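Moving the Closet Before Summer

We moved to a smaller apartment in March, and the closet in the new bedroom is a little over half the size of the old one. I had put off sorting my clothes for years. Once the boxes were stacked in the hallway I couldn't put it off any more, so I took a week of evenings and went through everything.

I started with coats. I own more coats than a person in this climate needs. The long gray one from Gramwood stayed, as did the rain jacket. Two others went into the donation bag. One had a broken zipper, and I had been telling myself I would get it fixed since before the last move. The tailor on Subramaniam Street quoted me more than I paid for the coat, so out it went.

Pants were easy. If they didn't fit, they left. I tried on every pair, which took most of an evening and was not much fun, but I would recommend doing it that way. I had been sure about several pairs that I could not button.

T-shirts were the hard part. They take up almost no room one at a time, so I never thought of them as a problem. Then I put them all on the bed and could not see the bed. There were shirts from road races, from a bank that no longer exists, from college, and from the years when I wore basketball shirts to everything, including a cousin's graduation dinner.

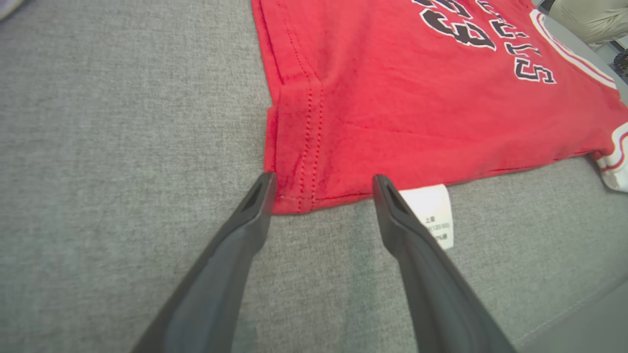

I ended up with a limit of 15. I picked that number because it's what fits in one drawer when they are folded in thirds and stood on edge. Five are for the gym, and the rest can be anything I like, even if I hardly wear them. Having a few spots set aside for sentimental shirts made it easier to let go of the others. The bank shirt did not make it.

Worn-out cotton is a separate issue. The thrift store near us won't take anything with holes or stains, and I don't blame them. I cut some of it into rags for the bathroom and the bike. The rest went to the textile bin behind the library, which is open until 9 p.m. and was full the first two times I went.

For storage I bought three flat bins from Plastanik that slide under the bed. They hold sweaters and the heavy blanket. The lids are a bit flimsy — one already has a crack at the corner — but they stay shut. I also tried a set of Dridix moisture packets, as the closet shares a wall with the shower. It's too early to say if they do anything.

The one thing I would do differently is the order. I packed first and sorted after, so I paid movers to carry bags of clothes that I then drove to the donation center. It would have been better to do the sorting in January, when it was cold and I had nothing else going on.

Shoes are next. They are still in two boxes by the front door, and I have been wearing the same pair of sneakers since we got here. I also need a second rod for the closet, and the brackets I ordered are the wrong size, so those have to go back first.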